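**Saturday, bedroom clothes sort**

Started 8.40. Idea is to get the bed clear, decide what hangs and what folds, and write down the order so whoever takes the next room doesn't have to work it out again. Page 226 of the old book has the previous attempt, which was abandoned at the sock stage.

Scales from Wunel zeroed twice before use. They drift if the floor isn't level.

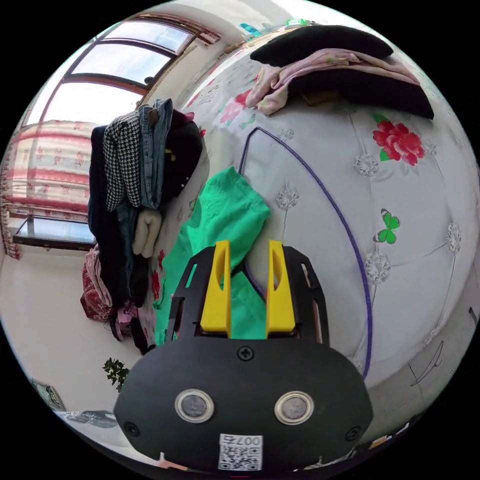 Light items first this time. Anything under 500 g goes in the first round, and that covers most of the thin cottons. The bright green cloth counts as one of these, crumpled as it is, and it is hard to lose on a white quilt with grey flowers and the odd rose. Folding in thirds, then half - quarters leave a ridge.

Heavier things after that. Knitwear never goes on a hanger here, whatever the Degefa sheet says about padded ones. The pile on the bed still has a pale pink sweater, something cream and knitted, a blue denim piece and a houndstooth one, plus a lot of navy and black that needs the window light to tell apart. Take the dark ones over there in twos.

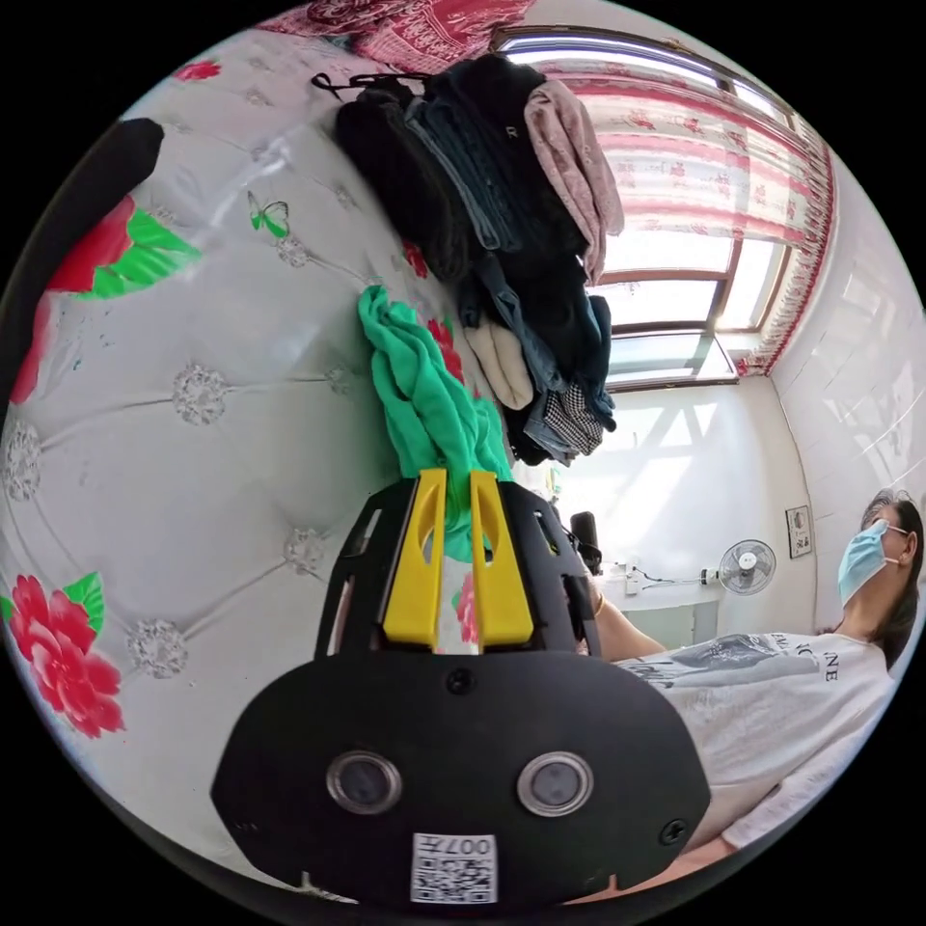 ## Hanging and folding

Rail limit is 2000 g per bracket by our own test. Coats to the end, jackets next to them, trousers wherever they fit. Leave 100 mm at the wall side for the curtain.

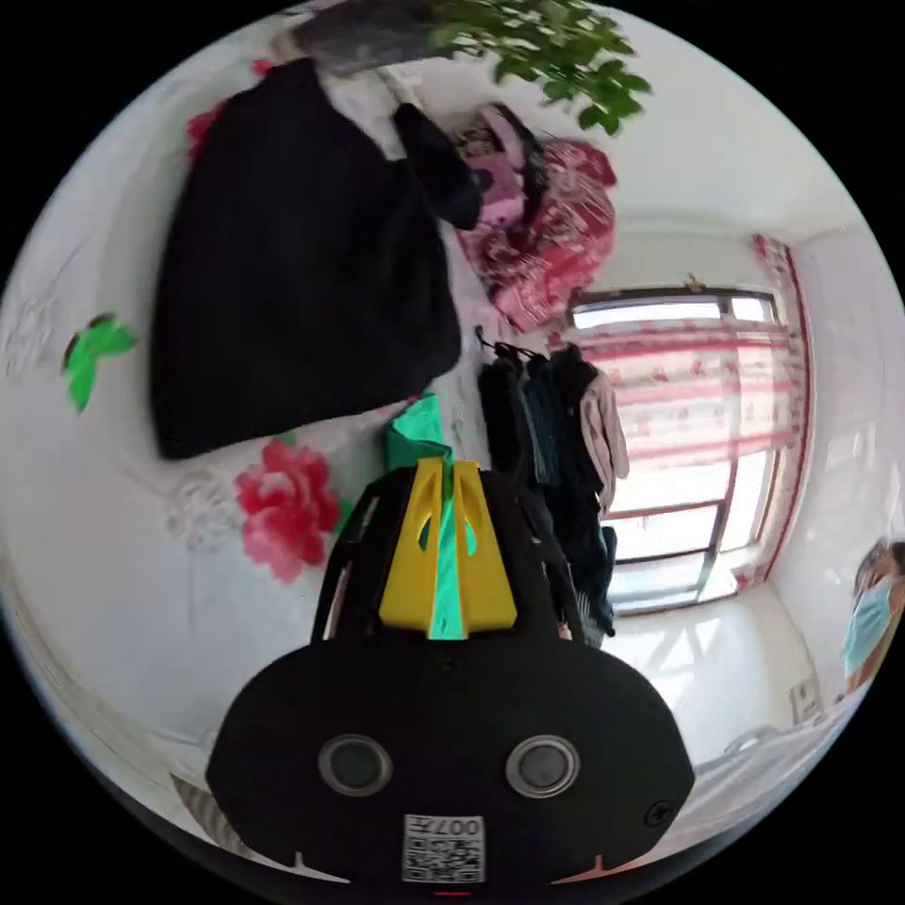
*Notes kept by the room lead, Horkeo household store*

Black hangers are holding up well under the navy jacket and the pinkish-beige coat. The big black garment on the sheet still wants a hanger, a wide one if there is one left. Pink and red bedding to be refolded last, as it takes the whole bed.

To do:

- order more wide hangers (Sollilero, same as before)
- relabel the knitwear box
- re-test left bracket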